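**Desk toys, again**

Every February somebody decides that what a clean white table needs is a small gray cube. The one doing the rounds now is from Homberg, who call it a "quiet object" and would like 14 dollars for it. It has slightly rounded edges and a matte finish. I've read the leaflet twice and still can't say what you do with it, apart from put it down and pick it up.

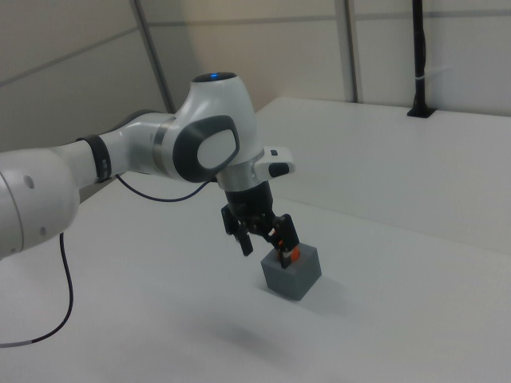
Paperweights used to be free. A smooth stone did the job, or a jar of pennies. Homberg says it has sold 3,000 of the things, and I'd like to know how many are in a drawer by now – my guess is most.

The version with a hole in the top and a peg to go in it makes a bit more sense to me. You can at least take the peg out and put it back, and orange is hard to lose on a white table. Whether that keeps anyone busy past lunch is another matter. The Onishi catalog has a whole page on block-and-peg sets for grown-ups, with the word "focus" on it 17 times, and not one line about where you keep the peg when it's out.
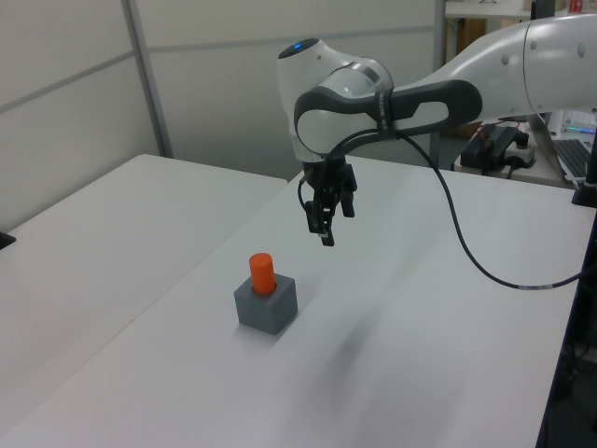

Onishi replied to a shorter grumble of mine last month that the peg is meant to stay in the block, and that people who leave it out "are using the set as two sets." Fine. I'd still wait for the sale.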